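Skevness 966 self-watering trough: review

Print this page | E-mail this page

The Skevness 966 is a long planter with a water reservoir in the bottom, sold for balconies, patios and narrow side passages. The number is the length in millimetres. It costs £128 with the reservoir insert and the filling tube, and the trellis is sold separately. I have had mine for 3 summers on a second-floor balcony that faces south-west and gets the wind as well as the sun, so it has been a fair trial.

Before that I used ordinary plastic troughs on saucers. They were cheap, and they needed watering every evening in July, twice on bad days. Tomatoes in particular don't like being dry one day and soaked the next, and most of mine had split skins or black ends by August. A larger trough with a reservoir was meant to put that right, and mostly it has.

Putting it together

The trough comes flat in a long box. There are two sides, two ends, a base, the insert and a bag of bolts. The instructions are drawings with no words. They are clear enough except for the step where the insert goes in, where the drawing shows it the wrong way round. The filling tube should end up in the back corner. If it comes out at the front, lift the insert and turn it before you go any further.

The bolts go in by hand and are finished with the small key supplied. Don't tighten the first end fully until the second one is on, or the base will not drop into its groove. It needs no drilling. I built mine indoors on the kitchen floor and then had to get it through the balcony door, and I would advise building it where it is going to stand. Empty, it can be moved by one person. Filled, it can't be moved at all, and anyone with an older balcony should find out what weight it will take first.

Filling it needs more compost than you would expect. Two feet of the insert go right down into the reservoir, and these have to be packed firmly, as they are what draws the water up. I used a peat-free compost with some grit mixed in. The first year I didn't pack the feet well enough and the plants on one side sulked until I dug them out and did it again. You don't need any special tools for planting up. A trowel and a small hand rake are enough to level the surface and work in a bit of feed.
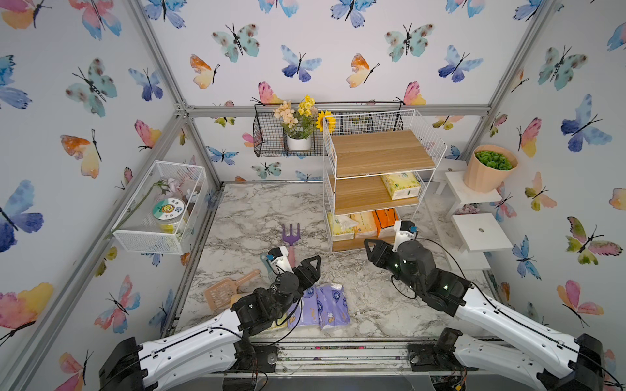 How long does a full reservoir last?

It depends on what is planted and how big it is. With young lettuces in May I fill it once a fortnight. With four grown tomato plants in a hot spell the same reservoir is gone in three days. The float in the filling tube shows the level, and it is worth a look in the mornings until you know how quickly your own plants drink.

The float is the weakest part of the design. It sticks. Mine stuck at full during the first summer and I believed it until the basil collapsed. A tap on the tube usually frees it. Skevness changed the float after the first batch, and a neighbour's newer trough doesn't seem to have the same trouble, but I would still push a finger into the compost now and then.

Water only from the top for the first few weeks. The leaflet says this in very small drawings and it is easy to miss. New plants have roots that don't reach down far enough to take anything from below, and if you rely on the reservoir straight away they dry out above a full tank.

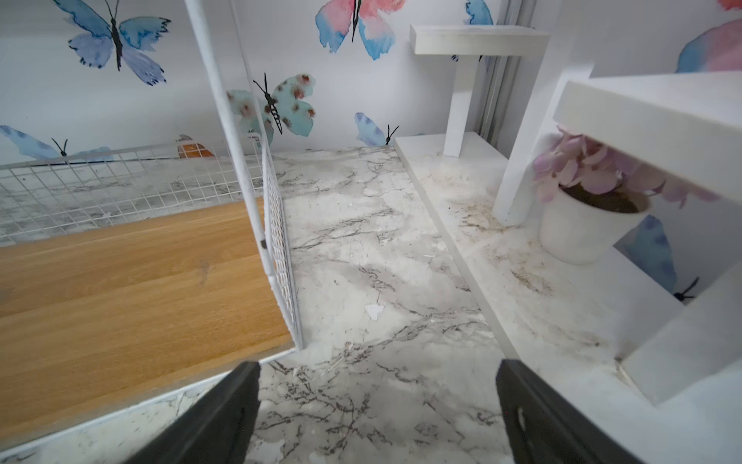

After that you can leave the top alone and just use the tube. The tube has a wide mouth, so an ordinary can without its rose will do. The overflow is a slot low down at one end. When the reservoir is full the extra water comes out there in a thin stream, and on an upstairs balcony this lands on whoever lives below. I put a washing-up bowl under it and stop when I hear it start to drip. A short spout that would take a bit of hose would have been a sensible thing to include at this price.

What grows well in it

Tomatoes have been the best. I grow bush types, as tall ones catch the wind and the trellis isn't up to it. Chard, lettuce, parsley and spring onions all do well. Dwarf beans were good in the second year and poor in the third, which I put down to a cold June. Strawberries grew plenty of leaf and not much fruit.

Rosemary and thyme hated it. They want dry feet and the trough doesn't give them that. I moved both to clay pots and they recovered. Carrots forked when they met the insert, though the short round sorts came up fine.

How it compares

I also borrowed a Valter Longbox for a season. It is shorter and shallower, and it uses a wick in place of packed feet. It was easier to set up and its water gauge was more reliable. It dried out faster, though, and the wick had gone green and slimy by September. For salad leaves I would be happy with either. For tomatoes the Skevness is the better one, purely on account of its depth.

The Ibarra troughs look smarter than both and come in more colours. The one I looked at in the shop had no overflow at all, and I would not want that outdoors in a wet spring. 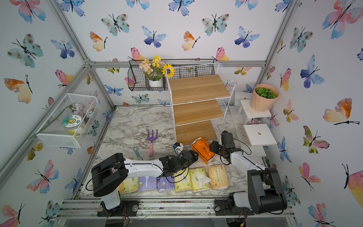 Wear and winter

The outside has faded slightly on the sunny side. The bolts have not rusted. One corner has a chip where I caught it with the balcony door, and the chip has not spread. The insert has bowed a little in the middle under the weight of the compost, but it still clears the bottom.

For the winter the reservoir has to be emptied. There is a bung underneath, near the overflow end, and you need to tip the trough slightly to get the last of the water out. I leave this until December, once the chard has finished. Put the bung somewhere you will find it again. I lost mine and ordered another from Jivdale, who keep spares for most of the Skevness range. It came on the Tuesday after I ordered it, and the postage was more than the bung.

Every spring I take out the top half of the compost and replace it. Old roots do work their way into the feet, and this year I emptied the whole thing and rinsed the insert under the shower. It was a messy job. The holes in the feet were half blocked with fine root, and I think it should be done every second year at least.

The trellis

I would not buy it. It slots into the back edge with clips that come loose in a stiff wind, and the top sways once anything has climbed up it. Canes pushed into the compost and tied to the balcony rail hold better and cost next to nothing. If you are growing low plants you won't need either.

Print this page | E-mail this page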